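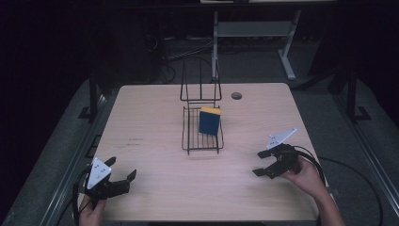

4 min read

Home cooks wanted: come and test recipes for the Hangate kitchen pages

We are looking for people who cook at home, in ordinary kitchens with ordinary pans, to try out recipes for us this autumn and tell us how they went. If you live within reach of Wullcombe or Daltlow and you make dinner most nights (or even just some nights, with a bit of grumbling), we would dearly love to hear from you.

Hangate has been printing recipes for home cooks for a good many years now, first as a folded sheet that went out with the market newsletter and then on these pages. We have more than 200 recipes in the collection, and a fair few of them were written down by people who knew them by heart and saw no need to mention how hot the oven was. "Bake until done" is a lovely instruction if your grandmother is standing next to you. It is less lovely at half past six with hungry people in the house, so we are going back through the soups, bakes and puddings and putting them right before the new collection comes out.

What testers do

Each tester gets 3 recipes, one at a time, by email or by post if you would sooner have paper. You cook the recipe once exactly as written, even if you are itching to add more garlic, and fill in a short form as you go. Then, if you fancy it, cook it again your own way and tell us about that too. We always enjoy those notes, and several of them have ended up in print.

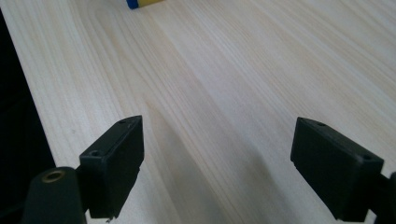 Pale wood, fine grain.

The form asks how long everything took, including the chopping, whether any step had you reading it twice, how many it fed and whether you would make it again. Please be frank. If a stew was dull, say it was dull! We have thick skins and would much prefer to hear it from you now than from readers later on.

We pay back the cost of your ingredients, so do keep your receipts, and there is a Rathore voucher for everyone who finishes their set. Rathore, for those of you who haven't been in, is the grocer's on the corner by the Wullcombe bus stop, and they have kindly offered to put by the harder-to-find spices for our testers. Just mention Hangate at the till.

Who we'd like to hear from

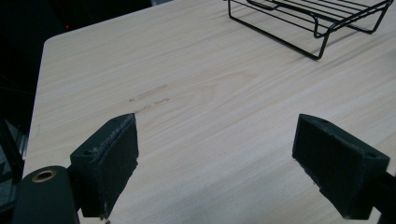
You don't need any training, and we would be a little worried if everybody who wrote in had some. We want beginners who have never made a white sauce, people who have made a thousand of them, parents cooking with a toddler round their ankles, students with one good knife, and anyone feeding just themselves. We are especially short of people with electric hobs, people with very small ovens, and people who cook without meat or dairy. You must be 18 or over and have the use of an oven and a set of kitchen scales.

Do tell us about allergies when you write. We will only send you dishes you can safely eat, and there are plenty to go round.

When it all happens

Testing starts in September and you will have 2 weeks for each recipe, which ought to leave room for colds, visitors and the odd evening of beans on toast. There is a get-together in Daltlow beforehand, starting at 7pm, where we will go through the form and eat rather a lot of cake. It would be nice to see you, though you can still take part if you can't make it. 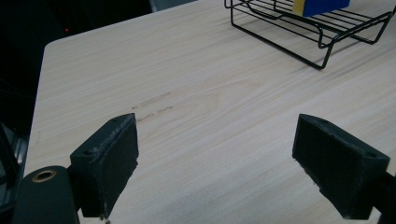

To put your name down, send us a note of no more than 200 words through the contact page, or hand one in at the counter at Rathore. Tell us what sort of cooker you have, who you usually cook for, anything you don't eat, and the last thing you made that you were really pleased with. Spelling doesn't matter in the least. We read every note and will reply to everyone, although it may take us a little while if the post is heavy. If you have tested for us before you are very welcome to come back, only please say so, so that we don't send you the parsnip loaf a second time.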